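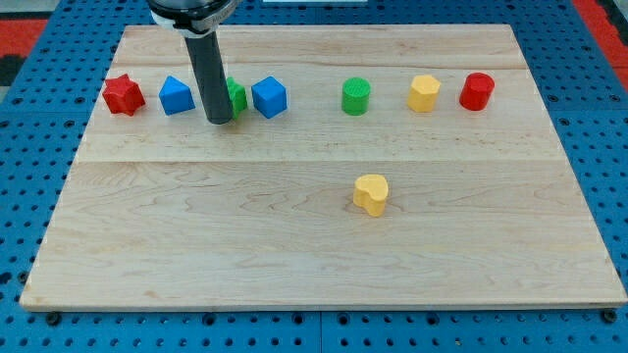
Indira Rai started the toy library in Lungu with 2 shelves and a borrowed key. It opens on Saturday mornings and one evening during the week, in the old post office next to the bakery, and families can take toys home for three weeks at a time.

"The first winter I had maybe a dozen families," she says. "Most of them came in to get out of the rain."

The library now has 313 members. They pay 6 a month, which covers the rent and most of the heating. Repairs and new stock come out of the spring sale, and last year's sale did badly.

Rai worked in shipping for a company called Brokura before her daughter was born. She says the job helped her more than any class on childhood could have. "I know how to label a box. I know what happens when you don't."

What goes out most is not what she expected when she began buying. Train track is always gone by ten. Shape blocks and simple puzzles go to families with children under three and come back quickly. The dollhouse, which was the most expensive thing she ever bought for the library, went out twice last year.

"It doesn't fit in a car with a stroller," she says. "I should have measured."

Teodor Stoica does the repairs at home, in the evenings. He is a retired joiner and prefers wooden toys, though he fixes whatever is handed to him. He glues, sands, and replaces wheels. Batteries he leaves to his neighbor.

"People apologize when they bring something back broken," Stoica says. "I tell them to bring the pieces. If I have the pieces it's an hour. If I don't have them it's a week, and it won't match."

Missing parts are the main complaint. Each set is weighed when it leaves and again when it returns, on a kitchen scale, and the weight is written on the lid. Rai used to check every part against a list, but the line went out the door.

The lease is up in October. The owner, Costel Ciobanu, has offered another year at the same rent, and Rai has said yes. She has also looked at a bigger room in Batitz, with a ramp and its own toilet, but it is a 20-minute bus ride away.

"Half my families walk here," she says. "I asked them, and they told me to stay."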